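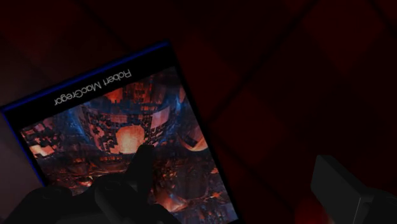
Book with a black title band, seen upside down. Text in the band reads "Robert MacGregor".

Ticket: Offline progress capped at 17 minutes after F2P patch
Product: Clarnotwood (free-to-play idle/builder)
Platform: PC client, also reproduced on Android
Opened: Dec 16, 2023
Reporter: Lalit Chaturvedi
Status: Resolved, client fix pending

Initial report

Since the free-to-play patch, my town stops earning lumber when the game is closed. The offline summary always shows 17 minutes, no matter how long I was away. Before the patch I had the full offline window from the Night Shift upgrade. The upgrade still shows as owned in the shop. I play on two devices with the same Jinby account. Support article says to reinstall, which I did on both. No change.

Reply - Jinby Support

Please send the save ID, the client log from the last launch, and a screenshot of Settings > Account. Also state whether the account bought the game before it went free-to-play. Do not delete the cloud save.

Update from reporter

Log attached. I bought the game in April, so yes, a paid account. Account page shows "Legacy owner: yes" on the PC and "Legacy owner: no" on the phone. Device clocks match to the second. Town is level 50, all four sawmills running, storage at 200 of 400 when I closed the client, so it isn't a full-storage problem.

Reply - Jinby Support

The log shows the following on launch:

save load ok
entitlement check: local=legacy remote=free
entitlement conflict, using remote
offline window set to default

The client reads the Night Shift upgrade correctly, but the entitlement check runs after it and resets the window. The default for a free account with no upgrades is 17 minutes, so the number you see is expected for that state. Escalated to the backend group. 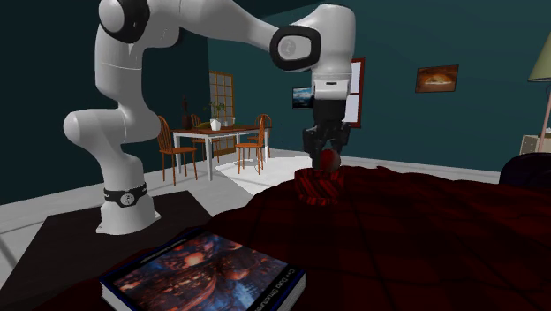

White robotic arm with a black gripper pointing down.

Internal note, visible to reporter

Legacy flags were copied from the Dondum store database to the new account service. Accounts linked to more than one device got two records. The second record was written with the free flag and has the later timestamp, so it wins. The Serrano region servers are affected. Other regions took the copy from a different job and have a single record per account.

Steps for the reporter

1. Close the game on both devices.
2. On the Jinby account page, unlink the phone. Leave the PC linked.
3. Start the PC client and wait for the cloud icon to stop spinning.
4. Check Settings > Account. It should show "Legacy owner: yes".
5. Close the client, then link the phone again with the code from the account page.
6. If the phone asks which save to keep, pick the one with the higher town level.

Update from reporter

Done. Step 6 did not come up on my phone - it went straight to the town. Both devices now show "Legacy owner: yes". Left the game closed overnight and the summary shows the full window. Lumber was at 400, capped by storage. Is the lost lumber coming back?

Reply - Jinby Support

Missing offline income can't be recalculated, as the server does not keep production rates between sessions. A grant of 200 gems has been sent to the in-game mailbox. Claim it on one device only and let it sync before opening the other.

The duplicate record has been removed from your account. A client change that runs the entitlement check before the upgrade check is in the queue for the next build. Until that build is out, avoid linking a third device.

Closing as resolved. Replying to this ticket will reopen it.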